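Start Jobs Standorte Über uns Kontakt

Diese Seite verwendet Cookies. Einstellungen Alle akzeptieren

Lesezeit: 2 Minuten

Küchenkraft (m/w/d) für unsere Betriebsküche bei Girnenari

Hallo, ich bin Oľga und leite die Küche bei Takley. Bei uns zieht gerade ein Roboterarm an den Herd, und ich suche zwei Leute, die mit ihm arbeiten wollen (und mit mir!). Geübt wird zuerst in der Simulation, danach geht's an die echten Platten.

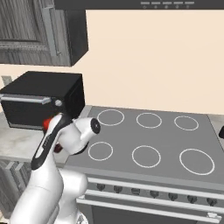

Fallen durch den Roboter Stellen weg? Gestrichen wird keine, aber die Aufgaben verschieben sich: weniger Rühren in der Hitze, mehr Abschmecken, Planen und Kontrollieren.

Ihr kocht bis zu 796 Essen am Tag, und die Einarbeitung dauert 3 Wochen, voll bezahlt. Programmieren müsst ihr nicht können, das macht Svatopluk Kováčik. Kocherfahrung wäre schön, Geduld noch schöner – der Arm ist manchmal echt langsam!

Schreibt mir bis 31.10.2018 ein paar Zeilen, Lebenslauf reicht formlos.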